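Two arms and a laundry basket

Jun 4, 2018

Print this post | E-mail this to a friend

The second arm is finally on. I said in my last post that it would be quick, given that I'd already built one and had the drawings. It took most of the autumn.

The holdup was the shoulder joint. On the first arm I'd drilled the mounting plate by hand and slotted the holes when they didn't line up. I never wrote down how far I'd slotted them. When I made the mirror image plate from the drawing, nothing fitted, and the arm sat with a lean you could see from across the room. Ziad Nimri has a proper drill press at his place so I took both plates over and we made them again from scratch, clamped together so the holes had to match. They went on first go. I should have done that at the start.

Wiring was next. The motors run in a chain, one cable to the next, and the gripper is the last thing on it. I'd bought a bag of ready-made leads from Levex for the first arm and they were fine, but a bit short for the way the wrist moves. When the arm rolled all the way over, the last lead went tight and the plug worked its way out. The motor would drop off the chain and the whole arm would go limp. It landed on the table twice before I worked out what was going on.

I made longer leads this time and left a loop hanging at the wrist. It looks untidy. I tried cable sleeve and it was too stiff in the bends, so I took it off again. Jad Kanaan suggested spiral wrap, which I haven't tried. If anyone has used it on something that moves a lot, let me know how it held up.

Power is a single supply for both arms, with a fuse on each side and a big stop button on the front of the bench. Rawan Najjar talked me into the button. I'd been using the switch at the wall, which meant leaning past the arms to get to it. Please don't do that.

The software side is mostly Wissam Karaki's work. He wrote a small program called Steser that reads a pair of hand controllers and passes the positions to the arms 200 times a second. I've been running it on an old desktop and it keeps up so long as I don't have a browser open. We had a bad evening where the left arm followed the right controller, and that was me having given two motors the same ID. There is now a strip of masking tape on every motor with its number on it, on the side you can't see from the front.

On to what it does. The idea from the beginning was laundry. Folding is a long way off, and I'm not promising it. Picking one piece of clothing up out of a basket and holding it clear is hard enough. A block or a cup stays the same shape when you grab it. Clothes don't. You go for a sleeve and get half the pile, or you pinch a single layer and it slides out on the way up.

I started with tea towels, which are easy. They're flat and they're light, and the grippers manage them nearly every time. Then T-shirts, which were all right. Sports gear is where it got difficult. The fabric is slippery and there's nothing for the fingers to bite on. I glued strips of rubber from a bicycle tube to the inside of the fingers and that helped, until the glue let go. The next lot went on with contact cement after a good rub with sandpaper, and they've stayed put so far.
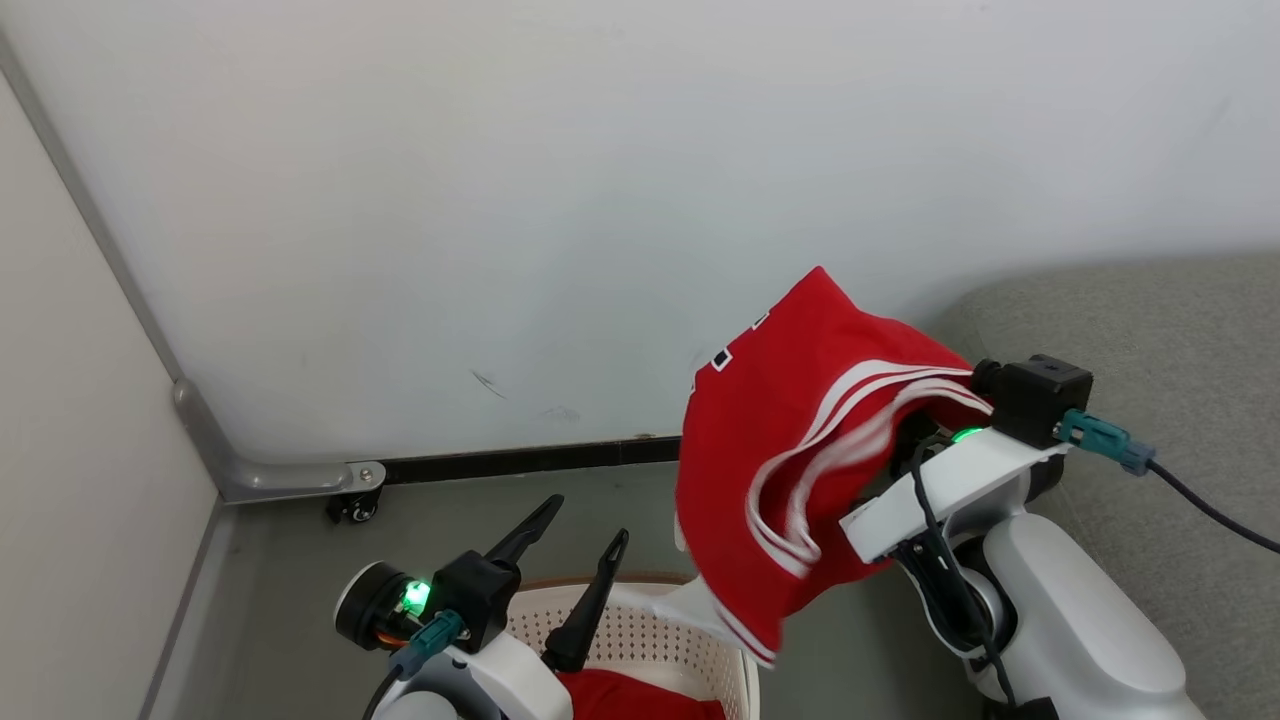

The other thing that helped was coming in steeper. I'd been sending the gripper in at a low angle so it wouldn't hit the rim of the basket, and it kept skating over the top of the clothes. Pointing it almost straight down and closing slowly gets a better handful. The handful is never neat. It comes up bunched, and at some point the other arm will have to find a free edge and pull it out, and that's the part I'm working on at the moment.

I did a proper session to see where things stood. With me on the controllers, I had 13 goes at a single item and 10 of them came up and stayed up. The three misses were all me rushing. That's with me watching and steering, so it says more about the grippers than about any cleverness in the machine.

Things still to do:

The shoulder motors get warm if an arm is held out for more than a few minutes. I want to add a spring to take some of the weight. Ghassan Awad has a box of springs out of old desk lamps and says I can go through it.

The finger tips are too pointed for knits. They go through the weave and catch. I'll print a rounder pair and see if they're any worse on the slippery stuff.

The controllers need somewhere to live when they're not in use. At the moment they get put down on the bench and both arms follow them there.

I'd like to have the two-arm pull working by October. The next post will be the spring, if I find one that fits, and I'll put the drawing for the shoulder plate up with it. It will be the corrected one. If you've already cut a plate from the old drawing, I'm sorry, and you'll want to check the spacing on the outer holes before you bolt anything to it.

Print this post | E-mail this to a friend

Recent posts
One arm up, one to go
Why I gave up on the Salameh gearboxes
Making your own motor leads
Hiltmont bench clean-out: free to a good home
Bicycle tube and other things that grip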